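Wakislow Library Keeps Its Evening Hours Through the Winter

The public library in Wakislow will stay open until 9 p.m. for one more winter, the town council decided in May. The late opening started as a trial, and many readers were afraid that it would end with the summer.

The vote was close. Three members of the council wanted to close the building at 6 p.m. again and use the money for road repairs. The others said that people who work in the day have no other chance to borrow books or to sit in a quiet place.

Head librarian Ute Schmieder told the council that 162 residents signed a letter in support of the evening hours. Many of them are students at the evening school on the other side of the river. "They come here directly from work, they read for one hour, and then they go to class," she said. "If we close at six, they will wait at the bus station."

The extra hours need two more workers at the desk. One of the posts goes to Ayane Nomura, who until now worked only in the children's room in the mornings. She will also lead a reading group for adults, which meets at 7 p.m. on the upper floor. The first book is not yet chosen, and readers can leave their suggestions in the box near the entrance.

Not everybody is happy with the decision. Ryota Tanabe, who lives behind the library, wrote to the council about the noise of cars in the evening. The council answered that the small parking place on his street will be closed after 8 p.m. -- visitors must then use the larger one near the market. Mr. Tanabe said he will wait and see if drivers respect the sign.

There are also some changes inside. The newspaper room moves to the ground floor, so that older visitors do not need to take the stairs. The old room becomes a study room with 58 seats. Telephones must be silent there, and food is not allowed, but water in a closed bottle is fine.
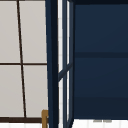 Do readers need a new card for the evening hours? The card that they have now is enough, and it works at the front door until closing time.

Books can be returned in the evening too, at the desk or through the slot in the wall on the market side. The fee for late books stays the same as last year. Toshiko Yoshida of the town office asks residents who changed their address to bring a letter or a bill with the new one, so that reminders arrive at the correct place.

The new timetable hangs at the entrance and in the town office.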